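Wike Bead and Cord Cell – Incident Review Meeting
Minutes, 2025-11-12
Clusthorpe site, upstairs meeting room

Present: Genivaldo Tavares (chair, also taking notes), cell lead, controls, product safety, maintenance, packing supervisor, Lilalia account manager (by phone for items 1 to 4)
Apologies: purchasing

Draft. Corrections to Genivaldo before the next meeting.

1. Minutes of the last meeting

Accepted with one change. Item 6 said the slip problem on the Wike cell was "resolved." Maintenance asked for this to read "not seen since the pad change." The chair agreed and said the first wording should never have gone out, given what we are here to talk about.

2. What happened

The cell lead went through the night run. The Wike cell was threading glass beads onto cord for the Lilalia order, job 307. At some point in the second half of the run a bead cracked in the upper gripper during the pull-through. The cell did not stop. It logged the cycle as good, put the piece in the tray and went on to the next one.

The cracked piece was found by a packer on the morning shift, who felt a sharp edge through her glove. No cut. She set the tray aside and told the packing supervisor, who stopped the cell by hand.

By then there were 351 finished pieces from the run. All were pulled and checked under the lamp. 39 had damage of some kind, mostly small chips at the hole where the cord goes through. Two were cracked across. The remaining pieces are on hold in the cage and have not been released.

The chair asked when the first chip happened. The cell lead said this can't be known, as the trays are not kept in order once they leave the cell. The chair asked that this be written down as a finding of its own.

3. Why the cell did not stop

Controls gave the supplier's view. Pada wrote the grip routine and their note, received Monday, says the cell "performed within its settings." The force limit was not passed at any time in the log.

There was a long discussion. Main points:

Product safety said that a limit that lets 39 damaged pieces through is the wrong limit, and that staying inside it is no defense. Pada's note reads as if the glass were at fault.

Controls said the limit was set in June using the old beads, which were resin. Nobody reset it when Lilalia moved to glass. The change went through as a material swap, with no new trial. Controls accepts that this was ours to catch.

Maintenance doubted that force is the whole story. If the grip were simply too hard, we would expect crushed beads or marks where the pads touch. The chips are at the hole. Maintenance thinks the cord is being pulled off to one side, so that it drags on the rim of the hole while the bead is held still. The lower fingers close on the cord and pull down. If the two grippers are out of line, the load goes on the edge of the glass.

The cell lead said alignment was checked at the start of the run and passed. Maintenance asked how. It is a routine in which the arms go to a set position and report that they are there. Maintenance pointed out that this is the machine marking its own homework, and that no one put a gauge on it.

The chair asked whether foam pads can take up a small misalignment. The cell lead said yes, that was the reason for choosing them. Maintenance said this may be the trouble: the pads give enough to hide a bad position from the force reading, and the glass gets what is left over. No data either way.

Not agreed. The chair will not record a root cause on the strength of two theories and a supplier's note.

4. Customer

The Lilalia account manager has told them there is a delay and that it is a quality hold. She has not told them about the cracked bead and asked whether she should.

Product safety said yes, today. These are going to shops and some will end up with children, whatever the label says. The account manager was worried about how it would look before we have a cause. The chair said it would look worse later. Agreed that she will call this afternoon and follow up in writing, and that product safety will read the letter first.

Earlier deliveries: batch 71 was shipped before this run, also with glass beads, from the same cell with the same settings. The cell lead said there have been no complaints. Product safety said no complaints is a very weak form of evidence for something the size of a bead. The account manager will ask Lilalia to hold any of batch 71 that has not gone out to shops. The chair wants to know by Friday how much that is.

The account manager left the call.

5. The camera check

Raised by the packing supervisor. The team was told when the cell was put in that a camera check would catch broken pieces, and the inspection step on the packing bench was dropped on that promise. She would like to know what the camera does.

Controls explained that the check looks for a bead on the cord. It does not look at the state of the bead. Clear glass was hard to pick out even for that, and the threshold was loosened to stop false rejects.

The packing supervisor asked who approved loosening it. Controls did, by email, with a copy to the cell lead. Packing was not copied. She said her people had been working all this time as if somebody upstream was checking, and she wants it in the minutes that she was not told. It is now in the minutes.

Product safety asked if the present camera could be made to find chips at the hole. Controls said possibly, with different lighting. Pada has offered to quote for an upgrade. The chair said we are not buying a second promise until we understand the first one, and asked for a trial on the damaged pieces we already have. If the camera can't find the known bad ones, there is nothing to quote for.

6. Slow trial at the cell

The meeting moved downstairs to watch the pull-through at low speed. Beads from the same bag as the run, same cord, guards closed, safety glasses on.

The cell lead wanted to start with the alignment routine. Maintenance objected, as it would reset the position and we would lose the chance to see it as it was left. The chair agreed with maintenance and the trial went ahead without it.

The step of interest is the handover, where the upper gripper has the bead between its pads and the lower fingers have the cord.
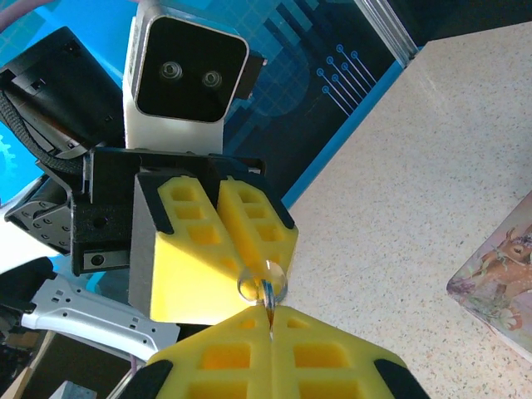

Maintenance asked for a stop at this point before any pull was put on the cord, and for another after each small step down. The cell lead noted that the normal cycle has no such stop, so whatever we see at low speed may not be what happens at full speed. This was accepted as a fair limit on the trial.

Three cycles were run. No bead broke. On the second, maintenance and product safety both thought they saw the bead turn slightly in the pads as the load came on. Controls did not see it. The log shows nothing, but then the log showed nothing on the night either.

The chair's view is that three good cycles tell us very little. The cell made far more good pieces than bad ones on the night, so a short trial was always likely to come out clean. The trial is not to be quoted to Lilalia or to Pada as showing that the cell is fine.

Maintenance will put a proper gauge across the two grippers before anything is moved. The cell is locked off until that is done, and the lock is held by maintenance, not by the cell lead.

7. Glass in the cell

Product safety asked where the chips went. Two cracked beads and a lot of chipped ones means loose glass. The cell lead said the table was wiped down after the stop. Product safety asked about the pads, which have open pockets in the foam where small pieces could sit. They have not been looked at.

The pads are to come off and be checked under the lamp, then bagged and kept. New pads go on only after the gauge readings. Cleaning is to be done with a vacuum, and wiping with a bare cloth is stopped as of today. Packing gloves to be changed to the cut-resistant type for any handling of held stock. The packing supervisor asked how soon, as she has been told "soon" before. Product safety will bring them over from the other building this afternoon.

8. Restart

The cell lead asked what would be needed for a restart, and whether a lower force limit with hand inspection would be enough for the time being. The order is late and the cell is our only means of making the date.

Maintenance is against it until the gauge readings are in. Controls would support it with full hand inspection. Product safety would support it only for pieces that stay in the building. The packing supervisor said she does not have the people for full hand inspection and that this should have been thought of before the bench was taken out.

The chair ruled no restart for now. A lower limit is a guess, and if the cord angle is the cause it will change nothing except how confident we feel. To be looked at again at the next meeting.

9. Actions

Gauge check across both grippers, before any reset – maintenance
Pads off, checked, bagged – maintenance with product safety
Call and letter to Lilalia – account manager, letter read by product safety first
Quantity of batch 71 not yet in shops – account manager, Friday
Camera trial on the damaged pieces – controls
Written reply to Pada asking what alignment error the pads can hide – controls, through the chair
Material changes to need a new grip trial and a sign-off from packing – chair to draft
Tray order to be kept and marked from now on – cell lead
Gloves – product safety, today

10. Any other business

The packing supervisor asked for the inspection bench to be put back whatever the cause is found to be. Controls thought this was too early. The chair supports it and will find out where the bench went.

Next meeting: when the gauge readings are in, and no later than one week from today. Same room.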